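"Una lengua se aprende también por vergüenza"

Entrevista con una traductora que llegó a Buenaventura con dos maletas y un diccionario

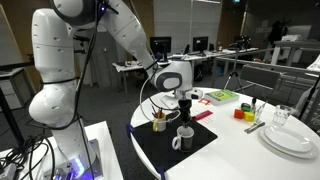 Un brazo robótico blanco sobre una mesa redonda.

16 de diciembre de 2019

Ella prefiere que no escriba su nombre. "En mi oficio el nombre aparece en letra pequeña, y así estoy tranquila", me dice mientras busca las gafas en el bolso. Traduce manuales técnicos desde hace casi 30 años. Empezó con bombas de agua y ahora recibe sobre todo instrucciones de maquinaria, que entrega a una agencia llamada Kovilton.

Nació en Natau, un pueblo donde se hablaba una lengua en casa y otra en la escuela. El español vino más tarde, como tercera. "Yo también cometo errores todavía", me avisa, y yo, que tampoco lo tengo de nacimiento, me siento enseguida más cómodo.

De los primeros meses en Buenaventura recuerda la panadería. Pedía siempre lo mismo, porque era la única frase que le salía entera. "Comí el mismo pan hasta mayo. Una mañana se había terminado y tuve que preguntar qué otra cosa había. La señora me explicó todo muy despacio y yo me puse roja. Pero esas palabras no las he olvidado. Una lengua se aprende también por vergüenza."

Le pregunto cuándo pensó que podía vivir de esto. Se queda callada un rato. Cuenta que un taller le dio un manual de 259 páginas que ya había rechazado otra persona, y que le pidieron terminarlo en seis semanas. Trabajaba en la cocina, con los pies en una manta. "Había una palabra para una pieza pequeña, una arandela, que yo traduje de tres maneras diferentes en el mismo capítulo. El mecánico me llamó muy enfadado. Tenía razón - si la pieza es una, la palabra debe ser una."

Desde entonces hace fichas. Al principio eran de cartón y hoy las tiene en el ordenador, aunque conserva una caja con las 100 primeras. Me enseña algunas. En el reverso de "tuerca" está escrito también el nombre que le daba su padre, en la lengua de casa. Le pregunto si eso sirve para el trabajo. "No, para el trabajo no sirve."

La conversación pasa a Punen, la revista que publica dos veces al año cuentos traducidos de lenguas con pocos lectores. Allí ella colabora sin cobrar. Los cuentos le cuestan mucho más que los manuales. "En un manual, si algo no está claro, escribo al fabricante. En un cuento la autora me contesta que ella tampoco sabe." Ahora lleva varias semanas con una sola página, por causa de un verbo que significa esperar a alguien junto a la puerta sin abrirla. Ha probado con "aguardar" y no le gusta.

De los traductores automáticos habla sin enfado. Los usa para una primera versión y después corrige. Lo que le molesta es el precio - le pagan menos por corregir que por traducir, y a veces tarda igual.

Para quien empieza, recomienda leer en voz alta todo lo que se entrega, también las advertencias de seguridad. Y tener una vecina paciente. La suya le corrigió durante años las preposiciones en la escalera, con las bolsas de la compra en el suelo.

Antes de despedirnos me pide ver el texto cuando esté listo. Le digo que sí, que me marque las faltas.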